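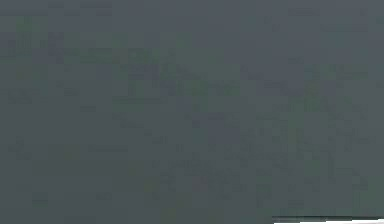

Race weekend at Cenham, October 2022

Home, filthy, and grinning like an idiot! Qualified tenth out of a decent grid (I'd have taken that in January, when the car was still in bits all over the garage) and then spent the first 10 laps stuck behind Selma Zupan, who brakes later than anyone has a right to. I had a look up the inside at the hairpin, chickened out, had another look, chickened out again. She waved at me on the cool-down lap, the cheeky thing.

The Popescu gearbox held together, touch wood. Third is still a bit crunchy on the downshift, so I'll ring Dinau on Monday and see if they've got the dog rings in yet. Tyres are nearly done, maybe one more meeting in them if I'm kind. The new colour on the nose looks ace though, and Mum reckons she could spot me all the way from the far grandstand.

Top speed on the data was 166 down the back straight, my best yet. Finished eighth. Arms like jelly, going to bed.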